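# Heating oil, round two

So I finally called around for heating oil quotes, and I am way more excited about this than any grown adult should be! 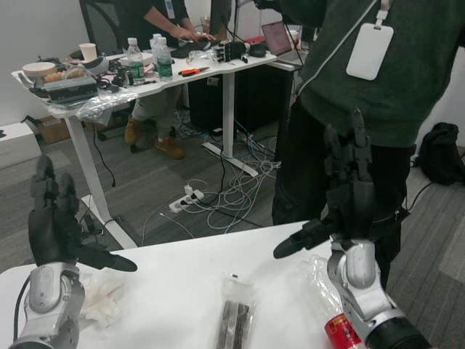

The first quote came from Gellness, and they wanted a minimum order of 400 gallons. My tank doesn't even hold that much. Then I tried Akl, a smaller outfit run by Shadi Haddad, and he walked me through his whole price sheet over the phone (at 8 in the morning, bless him). What you pay at the house moves with the wholesale diesel price, plus his delivery and a bit for the truck. Heating oil and diesel are close cousins, so when truckers are paying a lot, so are we. I'd been filling up in January for years and never once put those two together.

April is my new favorite month. Shadi's price drops once the cold lets up, and he'll hold it for up to two weeks while you make up your mind - I needed one evening. My total for last winter was $1,259, and I can't wait to see what this one looks like.

Ruby-Lee Kereama wrote in asking if a price cap is worth the fee. I went without one this time, but I love reading the fine print on these things, so send me yours! Walid Hijazi already sent his, and it has a clause about "partial fills" that I had to read twice.

Tank gauge photos and burner tune-up notes are coming next - the technician is here Sunday.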